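Imprimir | Enviar por correo electrónico

Última actualización: 10 de octubre de 2021

Doblar ropa, por horas

En Nernason ya no se plancha a mano casi nada. Lo que queda es doblar. Y doblar, de momento, sigue siendo cosa de personas – aunque ahora con una pinza en la mano.

Turno de mañana en Lalport. Café de máquina, zapatillas cómodas, una lista de nombres en la pared. La lavandería ocupa la nave del fondo: sábanas de hotel, uniformes, ropa de particulares que se recoge a domicilio. Las sábanas van solas. Entran húmedas por un lado de la calandra y salen planas por el otro, 3.570 en un día bueno. La ropa de particulares es otro cantar. Un jersey no se parece al siguiente. Un cuello se esconde, una manga se queda del revés.

«A la sábana la máquina la entiende. Al jersey no lo entiende ni su madre», resume Tegwen Wynne, encargada de la sección de plegado. Lleva media vida laboral entre carros y antes de eso cosía.

El plan de la empresa es poner brazos robóticos en las mesas de plegado. Los primeros, en la planta de Lullow, cuando el sistema sepa lo suficiente. Y para que sepa hay que enseñarle. De ahí las pinzas: unos dedos negros con almohadillas azules que la trabajadora sujeta y maneja, y con los que hace lo mismo que haría con los suyos. Coger el puño, cruzar la manga, soltar. Otra vez. La cámara que lleva la herramienta guarda cada movimiento y de esas grabaciones aprende el programa, que en la casa todos llaman Jenkins.

Más de 1.000 dobleces grabados en septiembre. No solo en la nave. Parte del trabajo se hace en casas, encima de camas, con la luz que haya y con ropa normal, por que en la mesa blanca de la lavandería todo salía demasiado limpio, demasiado igual. Las plegadoras que quieren se llevan la herramienta y cobran esas horas aparte.

¿Y qué cambia? Para empezar, la muñeca. Doblando a mano se cansa la espalda; con la pinza, el antebrazo. Varias se quejaron la primera semana y se acordó una pausa cada 100 prendas. Tampoco gustó la lentitud. Gente que dobla una camisa casi sin mirar tiene que volver a pensar dónde pone los dedos. Dos dedos, además, nada de palma, nada de alisar con el canto de la mano.

Wynne lo cuenta a trozos, mientras empuja un carro. «Al principio me enfadaba. Yo sé doblar. Luego me di cuenta de que nunca había tenido que explicarlo.» Ahora discute con los técnicos. Que si la manga va antes que el bajo. Que si el punto grueso se coge por el puño y el fino no, porque marca. Le hacen caso a veces. Se apuntó en el manual el doblez en diagonal de la manga, que es suyo, o de su abuela.

Lo otro, lo que se pregunta en el comedor, es para cuándo. Y para quién. La dirección habla de recolocar: supervisión de mesas, control de calidad, reparto. Por escrito hay un compromiso de 2 años sin despidos en plegado. Después, nada firmado. Algunas trabajadoras jóvenes lo ven como una salida – horas mejor pagadas, un curso, otro puesto. Las mayores hacen cuentas con la jubilación.

También se discute de quién es lo grabado. Si el brazo dobla como dobla Wynne, ¿le toca algo a Wynne? En la última reunión se planteó una prima por las grabaciones y quedó en estudio. Ella se encoge de hombros, pero lo pregunta cada semana.

De momento Jenkins se defiende con toallas y con camisetas planas. Con la lana, mal. Pierde el borde, coge dos capas en vez de una y arrastra la prenda entera. Así que toca seguir grabando punto: jerséis, rebecas, cuellos de canalé. Los turnos de casa estan completos hasta final de mes, y Wynne ya ha pedido que el próximo lote lleve cremalleras.

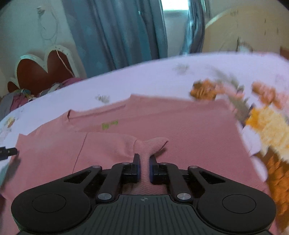
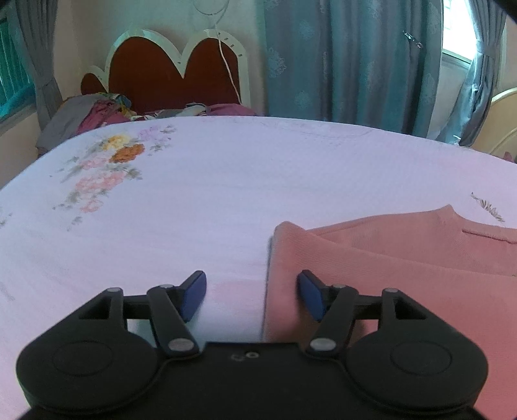
Plegado de una prenda rosa de punto sobre una cama, con la pinza de mano.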